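4. Fitting the Sutum door chime sensor

The sensor tells the Zosach base unit when an interior or exterior door opens. It has two parts: the sensor body, which goes on the door frame, and the magnet, which goes on the door. Set up the base unit (section 3) before you start.

4.1 Before you begin

You will need a soft cloth, rubbing alcohol, a pencil and the adhesive pads from bag B. Screws are supplied for rough or textured surfaces.

Note: The sensor works on hinged doors only. For sliding doors, order the Talavera bracket, part no. 339.

Caution: Do not mount the sensor on a metal door or within 3 inches of a metal frame. Metal shortens the wireless range.

4.2 Choosing the position

1. Close the door and look at the side with the knob. The magnet goes on this side, near the top, where children and pets can't reach it.

2. Check the surface of the door. The magnet needs a flat area slightly larger than its base. On a paneled door, use the flat outer part and stay clear of any molding.

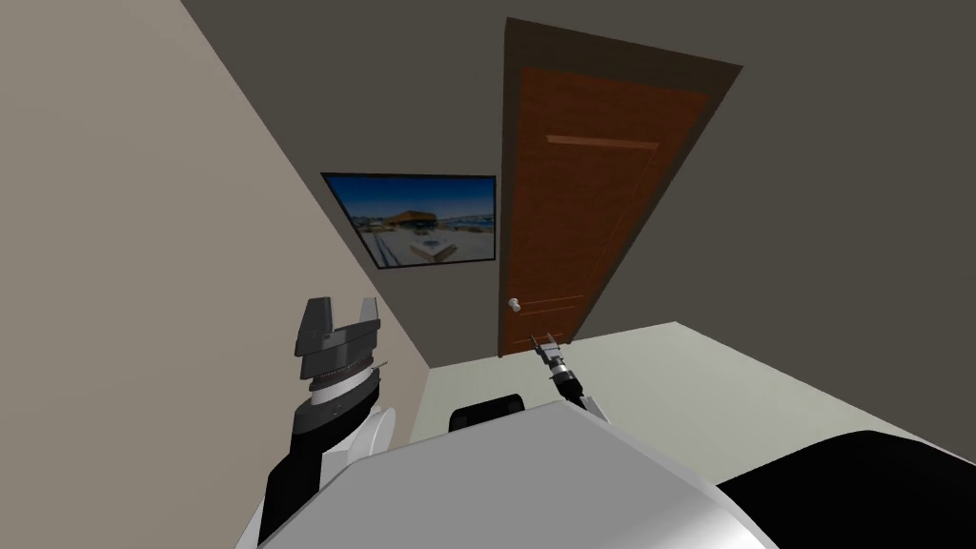 3. Hold the sensor body on the frame with its arrow pointing at the door. Mark the top edge with a pencil.

4. Hold the magnet on the door, level with the arrow. The gap between the two parts must be less than half an inch. If the frame stands out farther than the door — common in older houses — stack a second pad behind the magnet.

5. Open and close the door a few times by hand. Neither part should touch the other or catch on the trim.

4.3 Attaching the parts

1. Wipe both surfaces with alcohol and let them dry. Furniture polish and wax must be removed completely or the pads will not hold.

2. Peel the backing from one side of a pad and press it onto the sensor body. Peel the other side and press the body onto the frame for 20 seconds.

3. Do the same with the magnet.

4. Leave the door closed for one hour.
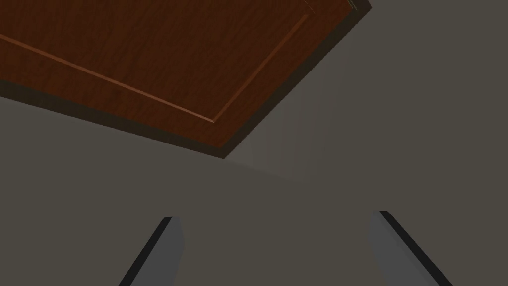 4.4 Pairing

1. Pull the plastic tab out of the battery slot. The light blinks green.

2. On the base unit, press and hold ADD until you hear a tone, then open the door. The chime sounds once.

3. If there is no chime, enter reset code 837 on the base unit and repeat step 2.

Note: Base units sold under the Urer name have no ADD button. Press MENU twice instead.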